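Skating > Blade care > Sharpening jigs

Grarketti Edge Holder, from Trokico

Hand-held sharpening jig for figure blades. Takes both skates side by side, clamps them upside down and level, leaves both hands free for the stone. Back in stock January 2026 after a long gap – sorry to everyone who was on the waiting list.

Who it's for. Skaters and coaches who touch up edges between proper grinds. Not a replacement for a machine sharpening and we won't pretend it is. If your blades have gone flat or somebody has taken the bottom toe pick off, go and see a technician first, then come back.

Fits most adult and junior blades, parallel or tapered. Dance blades too, the short heel is no problem. Side-honed blades are fine but go gently on the clamps. Will not fit hockey or speed skates, please stop ordering it for hockey skates.
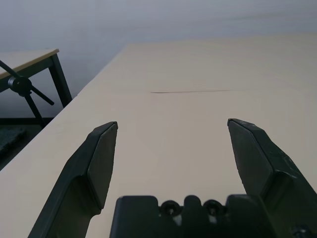
Clamps are the screw type, two per blade. Finger tight then a quarter turn more. The jaws are lined so they shouldn't mark the chrome, but wipe the blade first as grit under the lining will scratch whatever you do. Spare linings are sold in pairs.

What you get: the jig, four clamps, one round stone (medium), one flat stone for taking the burr off, a cloth bag, and the instruction sheet. The sheet in the box is the old one and has the stone drawings the wrong way round on page two. Ask and we'll email the new one.

Hollow. The medium stone suits the usual range of hollows for freestyle and dance. It follows the hollow you already have, it dosen't cut a new one. Very shallow hollows for figures need the wide stone, sold separately. Tell us your radius when ordering if you're not sure and we'll put the right stone in the box.

Using it. Long even strokes, heel to just behind the drag pick, same number on each blade. Light pressure. Check with the edge gauge every few strokes – inside and outside edge should sit level. Stop before you think you need to. Burr off with the flat stone, held flat against the side of the blade, then dry everything.

Weight and post. Goes by tracked parcel in the UK. Too heavy for the letterbox rate, that's why postage went up. Collection from the Nestmont rink shop is free, bring the order number. 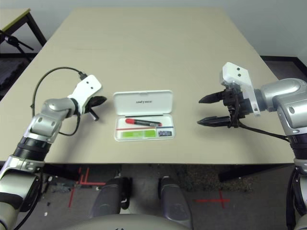
Reader review, McGrath: Had mine since last March, used before nearly every test session. Edges stay even and my outside three turns stopped skidding. Only moan is the clamp screws are stiff to begin with, and I'd have liked a longer bag because the stones poke out of the top.

Noted on the bag. The new batch has a longer one. Screws do ease off, a tiny drop of oil on the thread helps, keep it off the linings.

How often? Depends on the ice, how heavy you are and what you're doing on it. As a guide, a light touch-up every few weeks for someone skating most days. Most people overdo it at first and take too much steel. We've sold 1,126 of these and nearly all the emails we get are about that, so please read the sheet.

Care. Dry the jig after use, rink bags are damp places. Rinse the stones in warm water with a drop of washing-up liquid, brush, leave to dry flat. Don't leave them on a radiator, they can crack. A worn stone goes shiny and stops biting, time for a new one then.

Returns. 90 days if it's unused and in the bag. Stones can't come back once wetted. Faulty clamps replaced free, just send us a photo and your order number, no need to post the old one.

Order code 351. Add the edge gauge in the same basket and it goes in the same parcel.

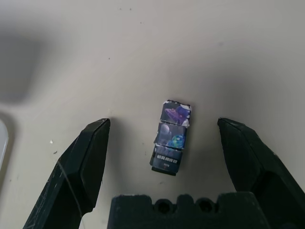
Also from Grarketti

Edge gauge, magnetic. Sits across the blade, bar shows which edge is high. Check it against a straight rule now and then if you've droped it.

Wide stone for shallow hollows. Low stock, more due in March.

Soft guards, towelling, three sizes. Not for walking in. Measure the blade, not the boot.

We use cookies to remember your basket and see which pages get visited. Accept all / Manage choices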